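**Subject:** Re: Sodow retail handling package – worth the trial fee?
**List:** manip-users
**Date:** 7 December 2022

> We've been quoted for the Sodow package (teleop licence, hand drivers, shelf-stocking starter policies) and I can't find anyone outside the vendor who has run it. Our use is light retail goods, mostly cylinders and small cartons. Three questions:
>
> 1. Does the hand driver cope with third-party hands, or only the Plusach ones?
> 2. How many demonstrations before the starter policy is any use on a new shelf?
> 3. Is the support any good?
>
> We have until April to commit the money.

We've had the package on trial at Romport, running on a humanoid with four fingers and a thumb per side. Answers in your order, then some things you didn't ask.

1. The driver will talk to third-party hands, but you write the joint map yourself. The template assumes Plusach ordering, and if you leave it alone the index and little finger swap without any warning in the log. Check this with the arm parked and the hand open before you let it near a shelf. The fabric sleeve option on the order form is worth having for cable management at the wrist. Leave slack at the elbow.

2. The manual says 300 demonstrations per shelf geometry. We recorded 515 and kept 137 for the first training run, which was enough for upright snack cans on a flat surface. Placing onto a sloped shelf is a different matter. The starter policy releases early, and a can that lands on its rim will roll forward to the lip. We ended up collecting a separate set for the slope, and I would budget for that from the outset.

3. Support is fair. Tickets go through Theodorakopoulos, the local reseller, and the first reply is usually a request for logs you've already attached. Firmware questions get passed upstream and take longer.

Other notes:

- **Reflections.** Brushed steel gives the head camera trouble. The depth estimate drops out in the glare bands and the policy hesitates at the near edge of a can. A matte mat fixes it, but we've left the steel bare for the trial to see how far the vendor's colour augmentation gets us. Not far enough so far.
- **Controllers.** Pairing drops after 27 minutes idle. There is a keep-alive setting, off by default and undocumented.
- **Wrist camera.** The default mounting angle is fine for grasping but shows a lot of floor and leg whenever the arm is at rest. Trim those segments or mask them; the trimming tool in the package is slow but it works.
- **Licence.** Per robot, not per operator. Moving it to a second machine means a new key.

If your goods are mostly cylinders and your shelves are flat, I'd take the trial. For sloped displays, ask the vendor to demonstrate on your own fixture first – and ask to see the unedited run.

Views from the head camera and the wrist camera, in that order:

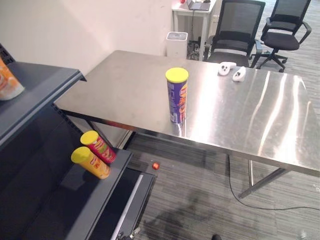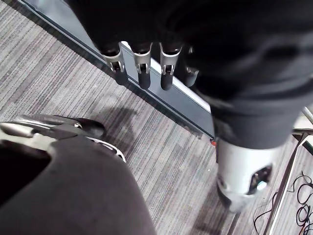

**Filed under:** Manipulation / Product evaluations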